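Progress report to the Cledeline fund
Mixed-item picking trial, Drondmont returns centre
Second report, 26th August
Written by Krystyna Czerwiński, shift lead, returns

You asked for a report from the floor as well as the one from the supplier. Purneo's own figures will reach you separately, and I would ask you to read the two side by side.

Where we are

The arm has been picking from the mixed bin since April. The grant paid for the cell, the fitting work and training for the people on my shift. The cell is in and runs most days. The training has been given to 3 of us, and the rest are still waiting for dates. I raised this in the first report and the answer then was "soon".

What it does

In the week I am using for this report the arm was given 608 items to lift out of the bin and place on the outfeed. It managed all but 139 of them without help. Purneo counts a pick as good if the item leaves the bin. I count it as good if the item ends up where the next person can use it, and the difference between our two numbers is mostly items dropped on the way or put down on top of each other. I don't think Purneo is being dishonest. They are measuring the arm and I am measuring the shift.

Small soft toys and anything with a flat hard side go fairly well. Items leaning on each other are still the main trouble, along with anything that has ended up against a wall of the bin. The arm will try the same item again and again before it gives up, and somebody has to stand there and watch it do so.

What has changed for staff

The proposal said the cell would free people from the bin so they could move to inspection, where the work is better graded. One person has moved: Sutrisno Ginting, who is good at it and should have been moved two years ago with or without a robot. The other two who used to sort by hand now look after the cell. They clear stuck items, restart it and write down each stop. They bend less, and both say their backs are better for it, so I want that on record. They also say the day is longer. Eugeniusz Gajewski put it to me that he used to go home tired and now goes home bored.

Stops were logged 67 times in the same week. Many were short. A short stop still means walking over, opening the guard, sorting it out and walking back, and none of that time appears in the supplier's uptime figure. I have asked Ebbe Söderlund at Purneo to include it. He has agreed in principle.

Pay has not changed for anyone. Looking after the cell has no grade of its own, and the site manager's view is that it falls under general duties. I disagree, and so does the union rep, Eugeniusz Głowacki.

Money

Spending is within the award. The training line is underspent for the reason given above. Please do not let it be moved to the second gripper Purneo has quoted for until everyone on the shift has been trained.

Before the next report

Training dates in writing. A grade for the cell role, or a written reason why there isn't one. One agreed way of counting a good pick. I can't support a second cell at the Ruangrit site until we have these, and I have told the site manager so.
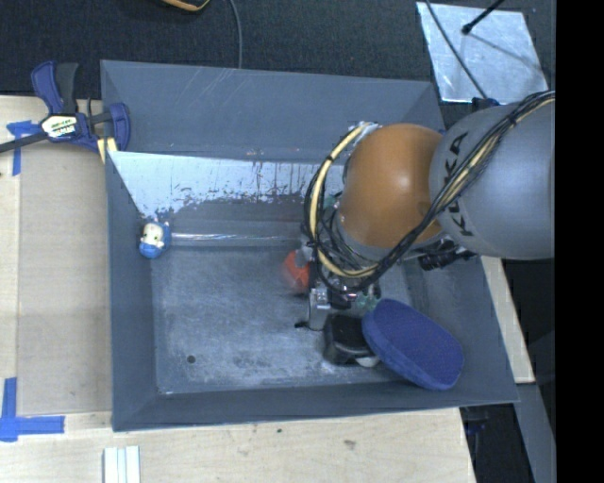

The picking cell at Drondmont, with the arm over the mixed bin.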